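Les paniers, la pince et nous

Je travaille chez Prurard depuis assez longtemps pour avoir connu la ligne quand elle était entièrement manuelle. On prépare des paniers de fruits et légumes pour des entreprises et des cantines : réception, tri, composition, étiquette, départ. Plusieurs lecteurs m'ont demandé ce qui avait changé depuis l'arrivée des bras Prellix, alors je note les choses comme elles se passent à mon poste, côté composition. Pour l'expédition il faudrait demander à quelqu'un d'autre.

On a commencé en mars avec une seule cellule, baptisée Badik par le fournisseur. Deux bras, une caméra au-dessus, des bacs de part et d'autre. La cellule prend les fruits dans les bacs et les pose dans le panier selon la fiche de commande. Dit comme ça, c'est ce que je faisais avant. La différence tient dans tout ce que je faisais sans l'écrire sur la fiche : écarter une pêche marquée, tourner une pomme pour cacher un coup, mettre les tomates en dernier pour qu'elles ne finissent pas sous un melon. Rien de tout cela n'était dans la procédure. Il a fallu l'y mettre.

La première semaine a surtout servi à arrêter la cellule et à la remettre en route. Elle prenait bien les pommes et les oranges. Elle écrasait les prunes mûres et elle laissait tomber les tomates cerises entre le bac et le panier, toujours au même endroit. On nettoyait le sol à cet endroit-là trois fois par matinée. Le réglage de serrage était le même pour tous les fruits ronds, quelle que soit leur taille, et on l'a signalé le deuxième jour. La correction est arrivée un peu plus tard, avec un réglage par produit.

C'est à ce moment qu'on nous a proposé de faire des démonstrations. Silviu Căpraru, qui s'occupe de la méthode chez nous, est venu avec les pinces à main. On tient la poignée, on ferme les doigts de la pince sur le fruit, on le déplace, on recommence. Les gestes sont enregistrés et servent ensuite à l'apprentissage des bras. Il y avait 300 prises à faire par produit pour la première série. J'ai accepté parce que je préférais que ce soit quelqu'un de la composition qui s'y colle, et j'ai demandé que ce temps soit compté comme du temps de poste. Il l'est, mais il a fallu le demander.

Ce travail fatigue autrement. À la ligne, j'avais mal aux épaules en fin de journée. Avec la pince, c'est l'avant-bras et la base du pouce, et surtout l'attention. On ne peut pas parler en même temps, on ne peut pas regarder ailleurs, et une prise hésitante est à refaire. Ebise Chala en fait aussi et nous sommes tombées d'accord sur des séances courtes avec une vraie pause au milieu. Au début on nous avait prévu des demi-journées complètes. Au bout d'une heure et demie on faisait n'importe quoi, et ça se voyait dans les enregistrements.

Côté effectifs, je donne ce que je sais. Personne n'a été licencié. Deux contrats saisonniers n'ont pas été renouvelés au printemps, et la direction dit que cela tient aux commandes. C'est possible, les commandes étaient basses. Je remarque quand même que les commandes sont remontées depuis et que les contrats ne sont pas revenus. Ceux qui restent ont changé de tâches : moins de pose, plus de contrôle, plus de réapprovisionnement des bacs. Le réapprovisionnement est la partie la plus lourde du métier, et elle a augmenté, puisque la cellule vide ses bacs sans s'arrêter pour boire un café.

Le meilleur jour de la cellule jusqu'ici, c'est 859 paniers. Le chiffre a été affiché près des vestiaires. Il ne disait pas combien avaient été repris à la main après contrôle. J'ai posé la question en réunion, on m'a répondu que la donnée n'était pas suivie. Elle l'est maintenant : une case à cocher sur l'écran du contrôle, avec le motif. Je trouve que c'est une des rares choses que nous ayons vraiment obtenues, et je conseille à ceux qui vont recevoir ce genre de machine de la réclamer dès l'installation. Sans elle, la reprise disparaît des comptes alors que quelqu'un la fait.

Sur le salaire, il n'y a rien eu. Le poste de contrôle est classé comme l'ancien poste de composition. Les démonstrations ne donnent droit à aucune prime. On a rédigé une demande à quatre mains avec Ebise, en expliquant que notre manière de faire passe dans la machine et qu'elle y reste après notre départ. La réponse est attendue. Je la mettrai ici quand je l'aurai, quelle qu'elle soit.

Ce qui va mieux : le bruit, curieusement, parce que l'ancien tapis a été démonté. Les horaires aussi, avec la disparition de la prise de poste à cinq heures. Les collègues qui ont des enfants petits y tiennent beaucoup et ne voudraient pas revenir en arrière. Moi non plus, pour être juste. Le logiciel de commandes, Ghiță, parle directement à la cellule et on n'a plus à recopier les fiches, ce que personne ne regrette.

Ce qui va moins bien : les nouveaux arrivent directement au contrôle, sans avoir composé un seul panier. Ils voient qu'un fruit est mal placé quand l'écran le signale. Quand l'écran ne signale rien, ils laissent passer. Ce n'est pas leur faute, on ne leur a pas appris. J'ai demandé qu'ils passent deux semaines à la table manuelle avant, et c'est accordé pour le prochain recrutement, s'il y en a un. La table manuelle existe encore, au fond, pour les petites séries. Il faudra veiller à ce qu'elle ne parte pas avec le reste.

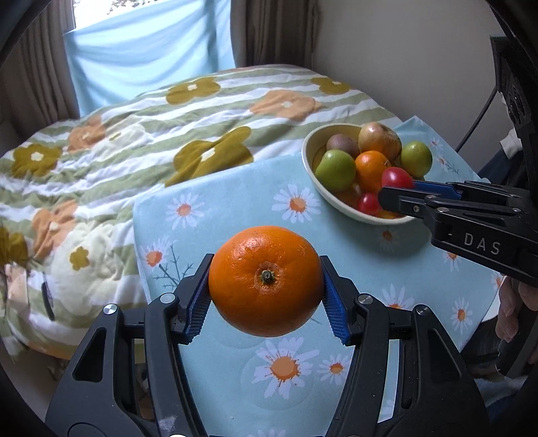
La question qui revient le plus dans mes messages est celle du tour de main : est-ce qu'il passe vraiment dans la pince ? En partie. Pour une grosse orange, je la prends par les deux côtés, un patin bleu strié à gauche, l'autre à droite, et ça tient. La tomate cerise demande autre chose, surtout quand elle est dans un bol avec des pommes vertes et qu'il faut aller la chercher du bout des doigts de la pince. À la main, je sens la peau céder avant de l'abîmer. Avec la poignée, je me fie à ce que je vois, et j'ai mis du temps à fermer assez doucement. Silviu voudrait ajouter les figues à la prochaine série. Je lui ai dit de prévoir des figues en plus.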